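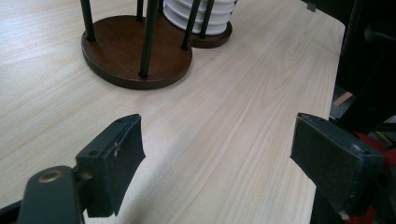 Round base and uprights on the bench top.

Osen Kitchen Help Desk
Ticket 2165
Subject: Slow cooker lasagne catching on the bottom and watery on top
Product: Amley multicooker, family size
Status: Resolved

Customer's first message

Hello there, and I hope I've got the right department. I've had my Amley multicooker since July and I love it to bits for soups and pulled pork and the odd batch of porridge, but I cannot for the life of me get a lasagne out of it. I've made your slow cooker lasagne three times now. Every time, the bottom layer welds itself to the bowl and goes a very dark brown, and the top is swimming in a sort of pink water. The middle, I must say, tastes lovely, so we've been eating the middle.

I use 500 grams of beef mince, a jar of Rawat tomato and basil sauce, dried sheets from the packet, and ricotta mixed with an egg. I cook it on Low for 4 hours as the recipe card says. The third time, the screen came up with the "food burn" message about halfway along and the whole thing switched over to Keep Warm without so much as a beep (or if it did beep, I was out at the clothesline). I've got the family coming over and I've rather foolishly promised lasagne. Any help would be gratefully received!

Reply from Osen

Thanks so much for writing in, and for such a thorough rundown. It saves a lot of to and fro. I'm sorry about the lasagne, especially three of them. There's nothing worse than scraping good cheese off a bowl.

I'd like to work through a few things with you before we start thinking about a fault with the cooker. Could you let me know:

1. Whether you're browning the mince in the cooker bowl first, and if so, whether you wash the bowl before you start layering.

2. What goes in at the very bottom, sauce or pasta.

3. Which button you press. The Amley has a Slow Cook button and a Sauté button side by side, and each one has its own Low setting. I've pressed the wrong one myself with my glasses off.

4. Whether the lid seal is sitting flat all the way around, and whether you lift the lid during cooking.

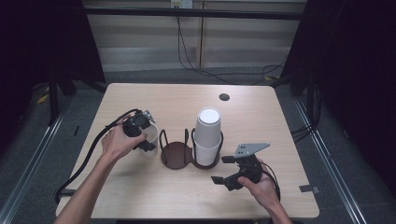 Customer's second message

Well, I feel a bit of a goose. Yes, I brown the mince in the bowl, and no, I don't wash it after, as I thought all those brown bits were flavour. A sheet of pasta goes in first, because that's how my mother built hers in the oven. I went and looked at the buttons and I'm definitely on Slow Cook, Low. The light comes on next to it and I took my time over it.

The seal looks fine to me, nice and flat. I do lift the lid. I lift it quite a lot, if I'm truthful, because I like to see how the cheese is coming along.

One more thing I should mention: I rinse the sauce jar out with water and tip that in as well, so as not to waste any. I fill the jar about to the shoulder.

Reply from Osen

No goose at all! Browning in the bowl is what it's made for, and your mum's method is perfectly right for an oven dish. A slow cooker heats the food from underneath and around the sides and keeps all its steam under the lid, so things need to go in a little differently.

I think the jar water is your pink puddle. In an oven a good deal of that would bubble away, but in the cooker it stays put. Dried sheets do drink up a fair bit, so you want some liquid, only a lot less than a jar filled to the shoulder. Ricotta lets go of water too as it warms, and if yours comes in a basket in a tub, tip off whatever has collected before you mix in the egg.

The burning is most likely the brown bits. They've already been cooked hard once, and with a dry sheet of pasta pressed down on top of them there's nothing wet between them and the heat. The burn message comes from a sensor under the bowl, and it did what it should by dropping you back to Keep Warm.

Please give this a go:

Step 1. Brown the mince as usual with your onion, then lift it all out into a mixing bowl. Drain it if it's fatty.

Step 2. While the cooker bowl is still warm, pour in a splash of water and rub the bottom with a wooden spoon until it feels smooth. Tip that water in with the mince (there's your flavour) and wipe the bowl out.

Step 3. Grease the bowl well, a good way up the sides. Oil or butter, whichever you have.

Step 4. Stir the sauce into the mince with 100 mL of water and no more. You can swish that round the jar first, so nothing is wasted.

Step 5. Start with a generous layer of meat sauce, right to the edges. Then pasta, snapped to fit, then ricotta, then more sauce. Carry on until you run out, and make sure the last sheets are completely covered.

Step 6. Lay a clean tea towel, folded in half, across the top of the bowl under the lid 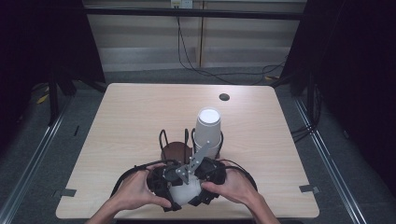 and please don't do this. I've left it in the list because so many people ask. It's an old trick for catching drips, but on the Amley it stops the lid from seating and the cloth can hang down near the hot casing. Wipe the inside of the lid with paper towel once, an hour before the end, and then leave it be.

Step 7. Slow Cook, Low, for 4 hours. Scatter 400 grams of grated mozzarella over for the last half hour if you're feeding a crowd, or half that for a smaller family. Switch off and let it stand for 20 minutes before you cut it. It will look too loose when you first open it up, and it does firm as it sits.

If you'd like a golden top, you'll need to spoon portions into an ovenproof dish and put them under the grill. The cooker bowl itself shouldn't go under there, as the coating isn't rated for it.

Customer's third message

I did a trial run last night and I'm delighted to report that we ate the top, the middle AND the bottom. It was a tiny bit dark in one corner, where I think I skimped on the sauce, but it came away with the spatula. No message on the screen either. I only lifted the lid twice. The second time was just a peek.

Two quick questions while I have you. Can I use fresh pasta sheets? And there's a faint brown ring left on the bowl from the earlier ones that won't shift. I've tried Prevamus cream cleaner on a soft cloth, but I stopped when it seemed to be dulling the surface.

Reply from Osen

Oh, I am pleased! Thank you for coming back to tell me.

Fresh sheets are fine. Leave out the water altogether and start checking at two and a half hours with the point of a knife (through the lid opening, quickly, and lid straight back on). They go soft all at once, so it's worth staying near the kitchen the first time.

For the ring, please put the cream cleaner away, as anything gritty will wear at the non-stick. Cover the mark with warm water, add two tablespoons of bicarb soda, and leave it overnight on the bench with the cooker unplugged. It should wipe off with a sponge in the morning. You may need to do it twice. If the surface feels rough afterwards or you see any flaking, reply to this same ticket with the serial number from the underside of the cooker and we'll look at a replacement bowl.

I've also passed a note along to have "wipe the bowl after browning" added to the recipe card, because it only says "brown the mince" at present and then goes straight on to layering.

Ticket closed by Osen Kitchen Help Desk. Replying to this message will reopen it.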